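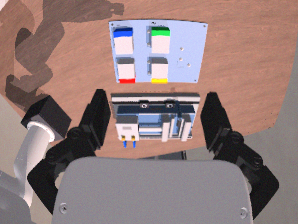 Quatre blocs blancs marqués de bleu, de vert, de rouge et de jaune, sur un plateau de table en bois.

À Groltside, le jaune change de camp

Le tri des déchets devait devenir plus simple à Groltside. Depuis le mois de mai, il est surtout devenu un sujet de conversation, ce qui manquait peut-être à la commune. La mairie a revu les couleurs de ses bacs, et une partie des habitants dépose désormais ses bouteilles en verre avec la conviction tranquille de ceux qui trient depuis vingt ans, mais dans le mauvais conteneur.

Le nouveau code tient en quatre couleurs. Le vert accueille les restes alimentaires, le bleu le papier, le rouge le verre et le jaune tout ce qui s'appelait hier « emballages », plus les petits pots de yaourt, moins les barquettes noires. Jusqu'ici, le verre allait au vert et le papier au jaune. Les services techniques parlent d'une « harmonisation » avec les communes voisines. Celles-ci, jointes par téléphone, ont confirmé avoir chacune leur propre système.

La société Bretico, chargée de la collecte, a distribué 700 bacs en 11 jours, un rythme dont elle se félicite dans un communiqué de trois pages. Le guide qui les accompagnait en compte 6 de plus. On y apprend qu'une boîte à pizza relève du bleu si elle est propre, du vert si elle est grasse et « de l'appréciation de l'usager » dans les autres cas. Le sachet de thé a droit à un encadré entier, agrafe comprise.

Rue Czarnecka, où les trottoirs ont été dessinés à une époque qui ne connaissait qu'une seule poubelle, les quatre bacs se serrent devant les portes et les poussettes passent par la chaussée. Plusieurs immeubles ont obtenu de les garder dans la cour. Il faut alors les sortir avant six heures du matin, le camion n'entrant pas sous les porches. Un mot affiché dans un hall invite les résidents à « se relayer dans la bonne humeur ». Quelqu'un a ajouté au stylo un point d'interrogation.

Le centre de tri de Prundik, lui, reçoit ce qu'on lui envoie. Quelque 3 tonnes de verre y sont arrivées le premier mois au milieu des épluchures, et le compost a dû être mis de côté. L'exploitant assure que la situation s'améliore et que les couvercles sont mieux lus qu'au début. Il précise toutefois que les autocollants explicatifs, imprimés en blanc sur le jaune, gagneraient à être un peu plus lisibles.

La mairie exclut de revenir en arrière, les anciens bacs ayant déjà été recyclés. Elle promet en revanche de la patience : les erreurs ne seront pas sanctionnées avant l'automne. D'ici là, un bac mal rempli recevra une étiquette orange, cinquième couleur du dispositif, qui signale le problème sans dire lequel. Une permanence est ouverte le matin à l'accueil des services techniques, de neuf heures à midi, pour les usagers souhaitant des précisions.

Reste la question des piles et des ampoules, absentes du guide. Elles continuent d'être reprises à l'entrée du supermarché, dans une caisse grise. Les encombrants feront l'objet d'un second document, dont la mairie annonce qu'il sera plus complet.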